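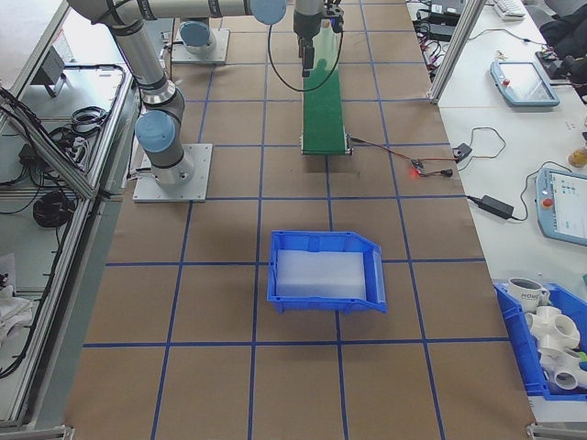 Huguette Li wrote in after my last post to say that tape on brown paper was fine for wrapping birthday presents, but that she'd never trust it for laying out a table, and why didn't I just draw the lines with a marker like a normal person?

Fair question, Huguette, and I love that you asked it, as I have strong feelings about tape! I did draw lines with a marker once, back in May, and then I wanted everything shifted over by half a square. You can guess the rest. I had to pull up the whole sheet of paper, which was a good long sheet, and start from scratch. With blue tape I peel a strip, move it, and press it down again (well, once or twice, then it gets fuzzy and goes in the trash).

So this is the tabletop post I've been promising. Brown paper first, always. I buy the heavy kind on a roll and tape it underneath the edge of the table, pulling from the middle out toward the corners so it doesn't bubble. Mingxuan Xiao likes to mist the back with water before stretching it. I've tried that twice and got ripples both times, but he swears by it and his tables do look gorgeous, so maybe I'm heavy-handed with the spray bottle.

Then the grid. I start with one long strip down the length of the table and measure everything off that one. Please don't measure off the edge of the paper! Mine is never cut straight. I go across next, pressing each strip with the side of my thumb, and I tear the ends instead of cutting them (faster, and I lost my good scissors behind the shelves anyway). The squares come out roughly square. I used to fuss over that and now I don't, and I am a much happier person.

What's the grid for? Mostly for putting things back. If the bin lives where two lines cross, then I can lift it off, sweep the paper, and set it down again in the same spot without thinking. It's also great on the phone. "One square toward you" beats "left a bit, no, my left" every single time. 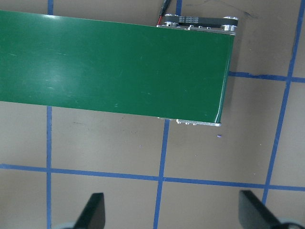

The conveyor was the thing I worried about most when I was planning all this, since a long piece like that wants to be parallel to something, and if it's even slightly off you see it from the doorway. My method now is to run a strip of tape where I want a straight line, then measure from the strip to the side rail at one end, walk to the other end, measure again, nudge, walk back. Eluned Gwynne laughs at all the walking. She does hers by eye and gets it right, which is deeply annoying.

And oh, the green! I'm so fond of a green belt. Against brown paper and blue tape it just makes me cheerful. It does show every little scuff, though, so go easy with whatever you clean it with. I use a soft cloth, barely damp, and I stay well away from the pulleys and the toothed belt. I had a cloth catch in a set of those on my old table and that was a very long afternoon. Power off and unplugged before you wipe anything, please, even if you're only going to be a second.

Small wires next. I like the thin red-and-black ones to have a bit of slack and their own way across the paper, so I can lift the sensor board and look under it. Yutong Tan tapes hers down flat every few inches and it looks terrific, very tidy, but I change my mind too often for that.
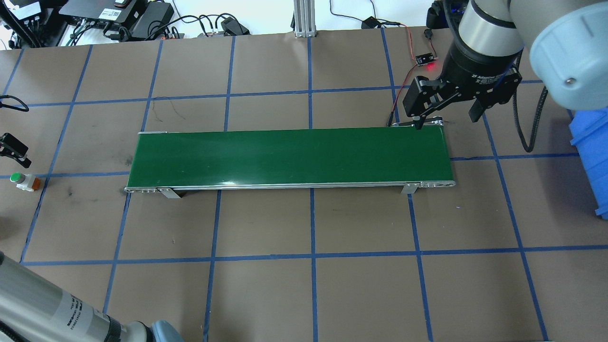 Cables and power adapters are my weak spot, I admit it. My rule is that anything with a plug goes past the edge of the brown paper, and the paper stays for the work. Whether the heap on the far side ever gets sorted is another matter. I bought 70 of those little hook-and-loop ties in a fit of ambition and I think I've used six.

A few odds and ends people have asked for:

Foam in the bottom of the bin. Yes, do it! A white block that fills most of the floor is plenty. I cut mine with a long bread knife, slowly, outdoors if you can, as the crumbs cling to everything.

How long the paper lasts. It depends on how much you drag across it. When the smudges start to bother me I change it, and I save the old sheet for painting under.

Taking the tape up. Pull it back low over itself, nice and slow. If you yank it straight up, you'll take a layer of brown paper along with it.

Aiguo Lü wants to know whether the same layout would work on a smaller table, and I think it would, with smaller squares and maybe the bin to one side of the belt instead of at the end. I'm going to mark one out on the spare table next week and see. If anyone's already done it, please send me your measurements, I'd love to steal them!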